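# 讲稿备注：手持夹爪采集的现场规范

（开场前确认翻页器、计时器。总时长控制在一节课以内，问答另算。）

## 第1页 标题

大家下午好。今天讲的内容比较具体，是手持夹爪做示教数据采集时的现场规范。我们在 Stilleck 项目里写了第一版，后来 Privard 那边接着用，改过几轮，现在是第四版。今天讲的就是第四版。

先说清楚范围。机器人本体的安全有现成的标准管，围栏、急停、限速，这些我今天不讲。我讲的是人拿着夹爪、还没有机器人参与的那一段。这一段过去基本靠口头交代，换一个班组就换一套做法。

（停一下，问一句：在座有没有自己戴过设备录过数据的？让大家举手。）

## 第2页 为什么要写成文件

讲 Zavari 仓库那一批数据。那一批一共收了2000条，复查时退掉344条。退掉的原因不复杂，主要有下面几类：

- 开始录制时标记板被手或者衣服挡住，位姿初始化失败
- 左右夹爪拿反，文件里的左右对不上
- 录制中途线被扯动，数据有断点
- 一条里混进了两个任务

这几类问题，设备本身都没坏。操作的人也都受过培训，只是培训内容不一样。有人学的是先按录制再拿夹爪，有人学的是先拿夹爪再按录制，两种都能录出东西来，后处理的时候才发现对不齐。

（这里不要展开讲后处理，有人问就说放到问答。）

## 第3页 术语

过一遍就行，不用念全。

- 采集员：手持夹爪、佩戴头部相机的人
- 记录员：在旁边看状态、填记录表的人
- 一条：从开始标志到结束标志的一次完整录制
- 一段：同一个采集员、同一套设备、中间不换任务的连续若干条

文件里“应”是必须做到，“宜”是建议做到，“可”是允许。写规范的时候这三个字要分开用，第一版我们混着写，现场理解不一致，有的班组把建议当成必须，有的正好反过来。

## 第4页 开录之前

第一项是姿势。规范允许站姿和坐姿，坐姿包括坐在椅子上和坐在地上。任务卡上写哪一种，就用哪一种，一段之内不换。换姿势等于换了头部相机的高度，应当另起一段。

第二项是衣着和头发。袖口应不遮挡腕部设备，长头发应扎起来，不能垂到标记板前面。衣服上的图案目前不作限制，但是不应穿印有黑白方格图案的衣服，有误检的可能。

第三项是标记板。两只夹爪上的标记应朝向头部相机能看到的方向，表面不应有胶带、油污和反光的划痕。标记编号与左右手的对应关系写在设备卡上，每次换设备都要核对。 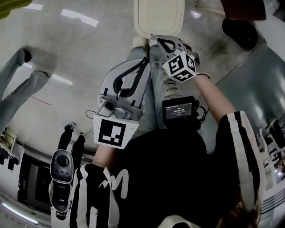

第四项是线。从夹爪出来的线应留出余量，手臂完全伸直时线不绷紧。线宜走在身体外侧，不宜从两腿之间穿过。坐在地上录的时候尤其要看这一项，人起身容易踩到。

第五项是计时。录制开始以后，采集员应确认计时在走，再做第一个动作。记录表上写的时间以设备显示为准，不要看手机，也不要看墙上的钟。

（讲到这里大概用了三分之一的时间。如果超了，下一页只讲前两条。）

## 第5页 录制过程中

录制中有四条硬要求：

1. 两只夹爪应始终由同一个人手持，中途不得递给别人。
2. 开始动作和结束动作应相同，即两只夹爪抬到胸前，张开一次，合上一次。
3. 采集员不应在录制中说话指挥别人，有问题先结束这一条。
4. 出现掉落、碰撞、扯线，这一条作废，重新开始，不作剪辑。

第四条争议最大。有人认为剪掉前后几秒还能用。我们的意见是不剪。剪过的数据在文件上看不出问题，到训练的时候才暴露，那时已经很难追回是哪一条。作废一条的成本是几十秒，追查一条的成本可能是半天。

关于动作速度，规范里没有给数值，只写了“宜与日常操作速度一致”。Zakaria 的同事提过意见，希望给上下限。我们试过，给了数值以后采集员会盯着速度做动作，手反而发僵。所以第四版还是保留文字描述，由复查的人抽看。

## 第6页 周围环境

采集区里经常同时有几个人。规范的要求是：

- 地面应有标线，采集员的活动范围在标线以内
- 旁人可以经过，但不应跨过线缆
- 备用设备应放在固定位置，不应随手放在采集员脚边
- 地面反光较强时，应先录一条试验数据，检查标记识别率，再决定是否调灯

灯光这一条补充一句。光滑的浅色地面容易映出顶灯，对头部相机的曝光有影响。处理办法先是换个朝向，再是关掉正上方那一组灯，最后才考虑铺垫子。铺垫子会改变地面外观，铺了就要在记录表里写明。

头部相机会拍到旁边的人，这涉及肖像和个人信息。采集区入口应张贴告知，进入的人应事先签过同意书。没有签的人进入画面，这一条应标记出来，交给数据管理的人处理，采集员和记录员都不要自行删除。

## 第7页 休息和轮换

夹爪单只不重，举久了还是累。前臂一酸，动作就开始走样，手腕会往下塌，标记板跟着偏。

规范的要求是每录满一段应休息，一段不超过144条。达到这个数，无论状态好坏都停。采集员自己觉得需要停，任何时候都可以停，不需要说明理由，也不影响当天的统计。这一句请各位带队的同事一定当面讲给组里的人听，写在纸上大家不一定当真。

坐在地上的任务，休息时应起身走动。腕带应松开，查看皮肤有没有压痕。

（有人会问为什么是144。答：记录表一本正好这么多行，试行下来强度合适，就没有再改。）

## 第8页 录完以后

收尾的顺序：先停止录制，再放下夹爪，再断开线，最后关机。顺序反了容易丢最后一条。

设备放回原位，镜头朝上或者朝侧面，不要朝下扣在桌上。标记板用干布擦，不用酒精，油墨会掉。充电由当班最后离开的人负责，签字。

记录表当天交。应填的内容有任务编号、采集员编号、设备编号、起止时间、作废条数和原因。作废原因不能只写“失败”，至少写到是遮挡、掉落、断线还是任务做错。

## 第9页 复查

复查的人不应是当天的采集员。抽查比例由项目自己定，新采集员的第一段应全部看完。

看的内容按顺序是：左右是否正确，开始和结束动作是否完整，标记有没有长时间丢失，任务有没有做完。前两项不合格就不用往下看，直接退回。

Privard 换用这份规范以后，左右拿反的情况几乎没有了。他们的做法是在设备卡上印一张左右手示意图，挂在充电架旁边。这个做法我们准备写进第五版的附录。

## 第10页 还没解决的问题

几件事还没有定论，放在这里，请大家提意见。

一是左撇子。目前任务卡默认右手为主手，左撇子采集员按卡做会别扭，按自己的习惯做又和其他数据不一致。现在的临时办法是单独建组。

二是不同型号夹爪混用。指垫的形状和开合行程不同，同一个任务录出来的动作有差别。规范目前只写了一段之内不混用，段与段之间没有规定。

三是作废数据要不要留。有同事认为失败的动作也有训练价值。如果留，标注规则需要另外写，工作量不小。

（最后一页放联系邮箱和第四版的下载位置。意见收集到十二月。问答时先请做现场的同事提问。）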